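Community Help > Home & Crafts > Tables and Display > Black cloth backdrop won't hang flat

**Black cloth backdrop won't hang flat, and my letters keep leaning**

posted by grusent_attic

I'm putting together a little display corner for a toiletries swap at our community center in January. It's a light wood table pushed up against a big piece of black fabric, with bright cut-out letters on the fabric and bottles and tubes standing on the table. Sounds simple, right?

The fabric is driving me up the wall. It has folds going every which way, with a long one right across the middle, just over the tabletop, and it bunches up into pleats at the side. I ironed it before I hung it and it looked great for one evening. Then there are the letters. I stuck them on with rolled-up tape and one of them tips over to the left no matter what I do. The other thing is the tubes – people bring hand cream and toothpaste and so on, and I'd love to have them standing up next to the bottles so the table isn't so flat, but they fall over if you breathe near them.

I have 2 yards of spare cloth left and not much of a budget. Any ideas? I don't mind a few wrinkles but I'd like it to look like I tried.

norelix77

Steam it while it's hanging up. Ironing first is a waste of time, you just crease it again carrying it over there. Worked for me.

Also use pins on the letters, tape is no good on cloth.

bruvthorpe_craft_table

Oh, I have been exactly where you are! I did a display like this for our school fair and spent way too long fighting the fabric, so let me save you some trouble.

First thing, look at how it's hung. If you've only got it clipped at the corners, the middle sags and you get that long sideways fold you're describing. Put clips all along the top edge and pull it a little tighter than feels right. Then let the bottom hang down behind the table and weight it. I sewed a hem in mine and slid a curtain rod through, but a couple of bulldog clips with something heavy hanging off them will do it too. Don't tuck the cloth under the table edge, because every time somebody bumps the table it pushes a new bulge up the back (ask me how I know).

The pleats at the side I'd leave alone. If anything I'd make some on the other side to match – then it looks like a curtain and you meant it all along. That's a good use for your spare cloth.

For the letters, I agree about pins, but use 2 in each one. With one pin they swing around like a picture on a nail. Put them low enough that the tops don't get lost if somebody takes a photo of the table. And I'd let a couple of them tilt on purpose! Bright letters on black look cheerful a bit crooked, and a perfectly straight row makes one wonky one stand out.

Now the tubes. Anything with a wide flat cap will stand on its cap with the crimped end up, and that's the only way I'd even try it. The ones with tiny caps need help. I cut 3 slots in an old shoebox lid, painted it to match the table, and stood them in that. A bit of museum putty under the cap works too, but test it on your table first. Tall skinny bottles go at the side or the back, where sleeves won't catch them.
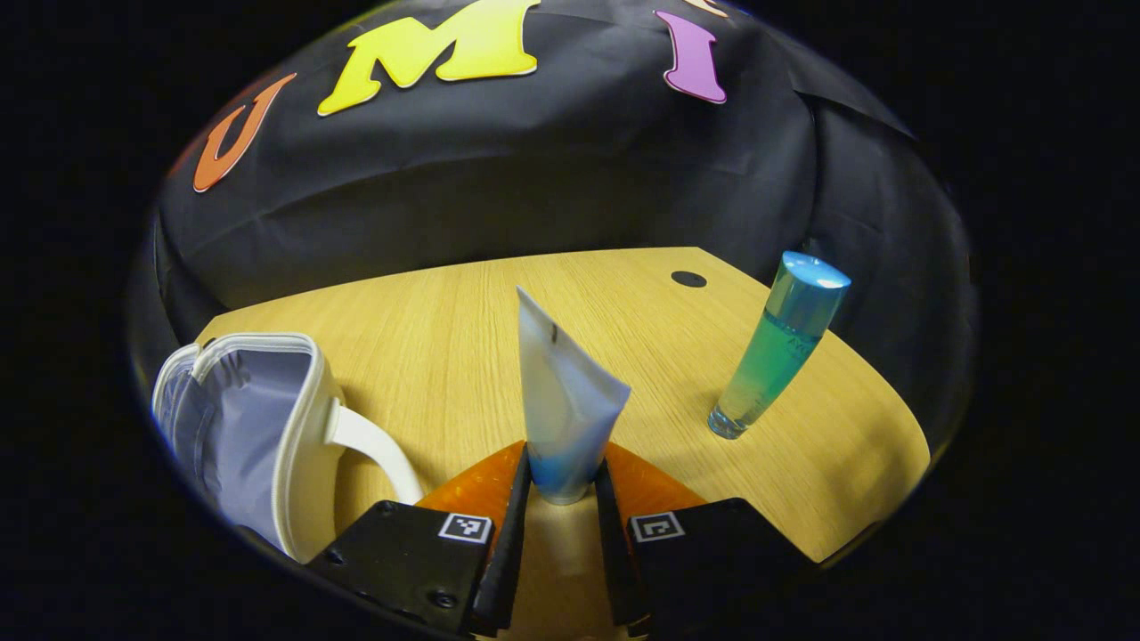 One more thing about black cloth – it picks up every speck of lint, so bring a sticky roller and go over it right before you open the doors. I went through 7 sheets on mine, and I don't even have a cat.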